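Surnton Support / Data Intake
Ticket: toast batch accepted, policy still bad
Status: reopened
Opened Jan 28, 2021

Reopening because the closing note says "resolved by adding more episodes" and I don't see anything resolved. We went from 100 accepted demos of the bread task to almost 1000, and the arm still stalls above the toaster on the second slice. Same stall, same height. Adding ten times the data moved nothing I can measure.

What I checked before writing this:

Gripper calibration on the Bolilholm cell. Fine.
Timestamps between the fixed camera and the joint log. Fine, or at least no worse than in December.
Labels. Here I stop believing the dashboard. It says the batch is "diverse." I pulled 14 episodes at random and watched them from the first image to the last. In every one the operator loads the slot on the same side first. If that holds for the rest, we have one demonstration with a lot of copies.

The success flag also bothers me. The auto-labeler appears to mark an episode good once it finds bread above the rim of the toaster. By that rule the view below would pass with one slice in the slot and the other still lying on the green plate, and I'd like someone to tell me why a two-slice task should be called done at that point.
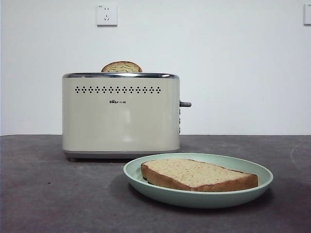

Chia-hao Fung: The flag was never meant to mean "task done." It fires per slice, and the Arnard exporter is supposed to wait for the second one before it writes the episode as a success. If you're finding successes with one slice loaded, look at the exporter version before you blame the labeler. I'd also keep the 1000. Throwing them out because 14 look alike is a thin reason.

Fair on the exporter. Checked it, and the cell was running the old build, the one that writes on the first flag. So part of the batch is cut short, and the model has been taught to quit early by us. That would fit the stall. I'm not ready to say it explains it.

Still not convinced on keeping everything. Plan for now:

Re-export from raw with the current build.
Split out anything that ends before slice 2 and label it partial.
Ask Cheng for a short new set with the plate moved around and the loading order swapped.
Train once on the re-export alone, then once with the new set. No other changes between runs, please.

Leaving this open until both runs are in. Please don't close it on a loss curve again.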